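Estora Refurbished Desktop Tower, Barebone

Item 723. Sold by Malabanan Computer Parts.

This tower is a good base for people who like to build their own office computer. It has a Dell motherboard, and the side panel comes off to give access to all the parts.
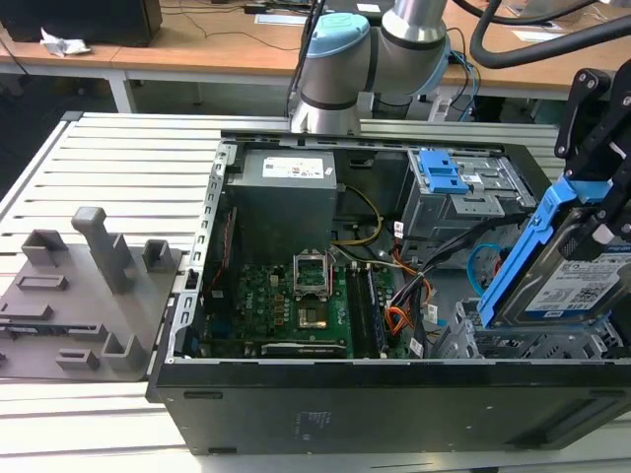

The processor is not included in the price. Please check which type your board accepts before you order one. Memory can be added on request, and we give 30 days of warranty on the board.

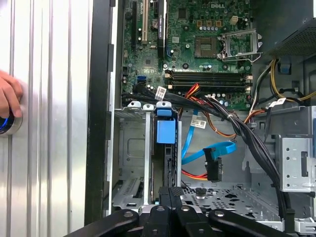 Motherboard with open CPU socket, four memory slots and blue SATA cables

Pickup in Drullidby is free.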